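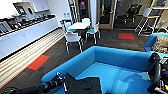 The blue sofas in the lounge, with a dark cloth left lying on one of the seats.

How to tidy a shared lounge at the end of the day

If you share a lounge with a lot of other people, you know how quickly things wander. I have been looking after ours in Prurkbridge since April, and I've settled into a routine that gets me home in time for supper (most evenings, anyway!). Take what suits your own place and leave the rest.

What you'll need
A basket for stray belongings
Two soft cloths, one for the kitchen and one for everything else
A vacuum with an upholstery nozzle

Step 1: Gather up the loose things
Start with the sofas. Pick up whatever has been left on the seats, shake it out gently and fold it before it goes in the basket, so that it doesn't come out at the other end looking like a dishrag. Run your hand down the gap between the seat and the back while you're there – Wanting Liang once found her office key that way, after we'd already paid for a new one.

Step 2: Freshen the upholstery
Vacuum the seats with the upholstery nozzle, going slowly along the seams and into the curve of the backrest. Lift any cushions, give each one a good thump on both sides and prop it back up. For a small mark, use a barely damp cloth and work from the outside of the spot toward the middle, then leave it alone to dry. I know it's tempting to keep rubbing.

Step 3: Wipe down the kitchen counter
Pull the machines forward one at a time and wipe behind them, where the crumbs and coffee grounds like to collect. Push them back in a neat row. Stand the water bottles together at one end, and if you keep a Brita jug, rinse it and refill it now for the morning.

Step 4: Do the floor
Carpet tiles are forgiving, but the edges between two colors hold grit, so go over those in both directions. Hard flooring next to the kitchen can have a quick sweep and a damp mop.

Step 5: Sort the wardrobe
Open both doors wide so you can see what you have. Long coats should hang straight, with the hem clear of anything underneath, and it helps to keep one coat to a hook if you can manage it. Check the pockets for tissues and half-eaten snacks before you close up.

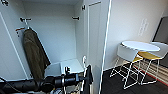 Step 6: Find the owners
Take your basket around before everybody leaves. Anything unclaimed gets a paper tag with the place you found it, and we hold on to it for a month. Ming-te Lam has now collected the same scarf from me four times, bless him.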